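Is Akia worth the drive for dumplings, or should I stick with Ikach?

Posted by Gaurav Bhatt

Hi everyone! My wife's parents are coming to stay in April and I've been put in charge of dinner on their first night, a bigger responsibility than it sounds (her father once sent back a glass of water). We normally go to Ikach for the lamb dumplings and the pickled cabbage, and we love it, but the tables are close together and her mother has trouble hearing when it gets busy. A neighbor told me to try Akia out in Adberg instead. It's 30 miles each way for us, so I'd like to hear from people who have eaten at both. There will be four of us, one doesn't eat pork, and we'd like to sit down by 6 p.m. if we can. Do they take reservations? And is there anything sweet at the end? My father-in-law does not consider a meal finished without dessert.

mapleandrye

Oh, I'm so glad you asked this, because we went back and forth between these two all last winter! Akia is the quieter room by a long way. They have a carpet and heavy curtains, and if you ask for one of the 2 booths at the back you can talk in a normal voice the whole evening. They do take reservations, but by phone only, and you may need to try more than once in the afternoon while they're prepping. 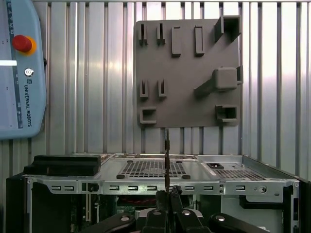 As for the food, I'd give Ikach the edge on the lamb dumplings, the wrappers are thinner and there's more pepper in the filling. But Akia does a mushroom and chive one, pan-fried on one side, that my husband still brings up at odd moments, and there's no pork in it (do mention it when you order, though, as the broth that comes with the soup dumplings is a pork one). For dessert they have a warm rice pudding with cardamom and a sesame cake. Get the pudding! The cake was a little dry both times we had it.

tomk262

went once, it was fine. parking is bad

Lorraine_P

If the drive puts you off, have you thought about Mishra, over by the library? It's not dumplings, I know, but they're very kind to older guests and the dal is lovely. Otherwise I'd say go to Ikach right when they open, when it's still calm, and ask for the table by the window. We did that for my mother's birthday and she heard every word, including a few she wasn't meant to.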